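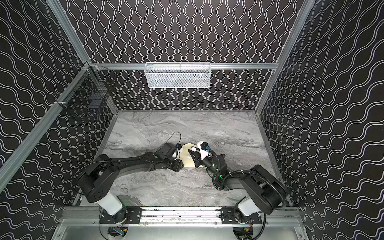 Minutes of the Fixtures and Furnishings Meeting, Plorkotgate, 9 September 2019. The meeting opened with Trilok Bhatia in the chair. The minutes of the July meeting were approved as circulated. Mr. Bhatia reported on storage at the work area. The white wire basket hangs from the middle of the back rail and the black one is fixed to the left-hand post, near the back. Both appear empty, and members were asked to propose what should be kept in them.

Wall covering. Anas Khasawneh presented the quote from Vukadinović for papering the second area in the same black paper with white wavy lines. The price is 197 dollars, including paste. Mr. Bhatia asked whether a plain paper had been priced. It had not. The quote was accepted with one abstention.

Work surface. The gray marble pattern was judged suitable and will be repeated. Mr. Khasawneh will order 22 feet of edging from Trendodus.

Boards. It was agreed to buy five more wooden boards. A request for a larger size was deferred until Irik has sent its price list.

Balance. The furnishings account stood at 76 dollars before the transfer approved in July. The transfer is to be completed before any order is placed.

Action: Mr. Khasawneh to confirm the papering date in writing.

The meeting was adjourned at noon.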